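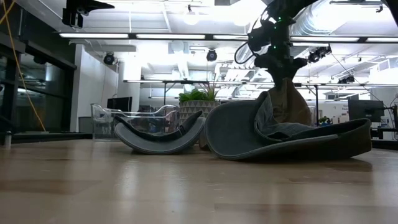
Chapter 7
Sound from Somewhere Else

I saw Monance for the first time on a Saturday night at the Thibodeau, in a seat with a broken spring, and I spent the last half hour of it with my eyes on the fire exit. I'd heard something over there. I was sure of it, a sort of dragging noise, low down and to the left, and so was the man two seats along, who turned his head at the same moment I did. It was the film, of course. Aaliyah Cloutier had put a sound in one speaker and left it there for thirteen seconds with nothing on the screen to go with it, and a room full of adults who had paid to be frightened looked away from the very thing they'd paid to look at.

I've been teaching this chapter, in one form or another, ever since.

The last two chapters were about what the camera shows you: how a shot is composed, how long it's held, what happens when you cut from it to something else. Now we come to the sounds that belong to the story but have no picture to go with them. A door closing upstairs while we watch someone wash up. A car pulling in. A voice from the next room that we can't quite make out (and often aren't meant to). The usual term is off-screen sound, and I'll stick with it, though some of my students prefer "noises off", which comes from the theatre and is a lovely phrase.

Before we go any further, let me clear up a muddle that catches nearly everyone in the first week. Off-screen sound still comes from inside the world of the film. If the character could hear it, it counts, wherever the source happens to be. The string music that swells up when she opens the cellar door doesn't count, as she can't hear it and nor can the thing in the cellar. In Chapter 3 we called the first kind diegetic and the second kind non-diegetic. Go back and reread that section if the words have slipped away. They slip away from me too, usually in front of a full lecture theatre.

There's a grey area, and horror films live in it. Cloutier's second feature, Tandura, opens with a hum. You hear it under the titles, so you file it away as music. Then a woman walks into her kitchen, stops, and puts her hand flat on the fridge door. Is she listening to it? She doesn't say. The hum carries on, a shade lower than before, and for the rest of the film you never get to be certain whether you and she are hearing the same thing. I've shown that opening to 600 students over the years and I still get arguments in the corridor afterwards!

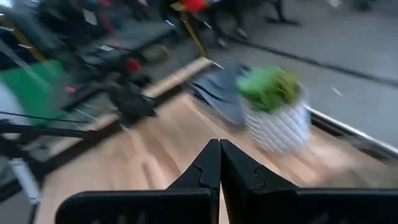
Figure 7.1 Black gripper fingers in front of a pale wooden tabletop.

So what does a sound do when we can't see where it's coming from? I'd like you to keep three jobs in mind as you read, and we'll take them one section at a time.

The first is simply to make the place bigger. A set might be one room with a wall missing, but give it rain on a roof, a neighbour's radio and a bus going past and suddenly there's a house, a street, a town with a bus route. It's the cheapest building work in cinema. Tandura was shot almost entirely in one flat, and if you watch it with the sound off (do try this, it's good fun and takes ten minutes) the flat shrinks to almost nothing. Section 7.1 goes through a single scene and lists every sound that comes from beyond the walls.

The second job is to point. A sound can make a character turn, and when the character turns we want the cut that shows us what they're looking at. A director can give us that cut at once, or make us wait for it, or refuse. Most of Section 7.2 is about the waiting. I've included a timing chart for the staircase sequence in Monance, which looks dry on the page but repays a slow read with the film paused beside you.

The third job is the one that had me staring at a fire exit. A sound with no picture has to be finished off by whoever is listening, and we're all rather good at frightening ourselves. You'll sometimes read that the unseen monster is always scarier than the seen one. I don't think that's right, and in Section 7.3 I'll try to say why, using Flurnus, a film that hides its creature for 70 minutes and then shows it in broad daylight, eating, for what feels like a week. The hiding is good. The showing is far worse. The sounds we've been hearing all along turn out to have been very ordinary ones, and it's matching them up with what's in front of us that does the damage.

A word on how to watch for this chapter. Use headphones if you can, or proper speakers placed apart. The tiny ones in a laptop sit so close together that left and right become much the same thing, and you'll miss half of what I'm going on about. Keep a pencil handy. Don't try to write down everything you hear on a first viewing, just put a tick each time you catch yourself wondering where a noise came from. My own sheet for Monance has so many ticks on it that I gave up somewhere near the end of the second reel.

If you've only got time for one film before the September seminar, make it Tandura. There is a 3000-word essay attached to it at the end of the chapter, and it's much easier to write if you've been annoyed by that hum at least twice.

7.1 Making the room bigger

Start with the breakfast scene. The woman from the opening is at the table with her brother, and they're talking about money. Neither of them gets up.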